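Snack packets help Grirnham team teach two arms to share a job

16th February

Anyone who has ever tried to pack a lunchbox in a hurry will feel some sympathy for the team at the Fetura lab in Grirnham, who have spent a good part of the winter trying to get a pair of robot arms to sort out little red snack packets between them -- and who now have a result they are rather pleased with.

The method is called Indell, and the idea behind it is a homely one. Each arm used to be trained on its own recordings, with a separate bit of software (the old Wegener planner, for those who remember it) stepping in to stop the two from bumping into one another.
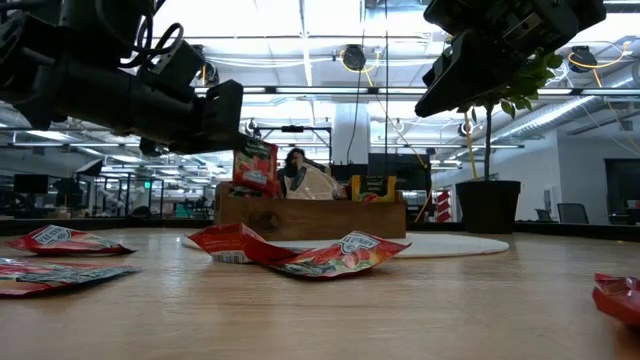 Indell does away with the referee and trains both arms together, from 3022 recordings of people guiding the pair through the work by hand, so that each one learns what its partner is likely to do next. In the team's latest trials, clashes between the arms fell from 19 to four over the same set of tasks, and the average job was finished 30 seconds sooner, which has cheered everybody up no end after a long and fiddly autumn.

"Crinkly wrappers are dreadful things to pick up, and we've grown very fond of them," said Iolanda Miranda, who leads the project and hopes to have a full paper ready by August.

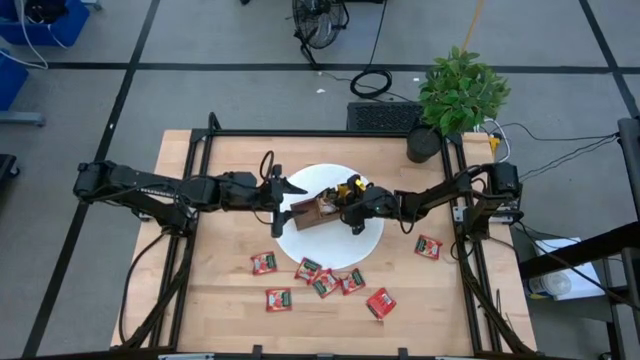 Does the method work with things the arms have never handled before?

Only up to a point, so far. Packets of a similar size and shape go well enough, but heavier or stiffer goods still need fresh recordings, and the team will be starting on those next month.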